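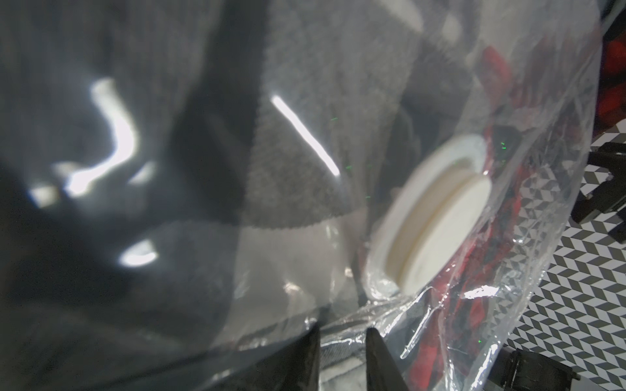 **Wanitz vacuum storage bags, large, pack of 3**

Bought in June, when the airing cupboard stopped closing. I'd been through two sets of the cheap Broltach ones, which held their shape for a weekend and then sighed themselves back to full size, so hopes were low.

The Wanitz bags are thicker and noisier. Towels go in without a fight, and so does anything plaid and fleecy that you can't face until autumn. The zip needs running along twice, and it pays to squash the air out by hand before you bother with the hoover.

The valve is the good bit. My old Lightfoot cylinder sealed to it first time, and it has never sealed to anything before, including its own hose.

Grumbles: you can see everything you own, a bit shinier than you remember it. The instructions run to 97 words, most of them warnings. And a full bag is no lighter for being flat, as my back found out on the loft ladder.

Four stars. I've ordered another pack for the duvets.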